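Getting a New Hire's Desk Ready

We have a new teammate starting in our little payroll office, and I am so ready! Setting up a desk is one of my favorite jobs, so a few things that have worked for me:

Wipe the drawers first, then the desktop, and leave them open overnight. Old drawers hold on to that pencil smell (baking soda in a saucer helps a lot).

Label both ends of every cord. Masking tape folded over into a flag is fine, and you can write on it with a plain ballpoint. 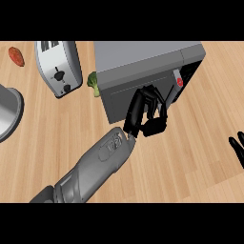 Put the chair at its lowest setting and leave the lever where a person can find it. Kirsten Simard spent her whole first week perched way too high and was too polite to say so!

For sticky residue from old name plates, rub in a dab of cooking oil, wait 14 minutes, then wash with dish soap. Try a hidden spot first if the finish is worn.

Last thing, write the phone extensions out by hand on an index card and tape it inside the top drawer. I still use the one Normand Campbell made for me in 2000.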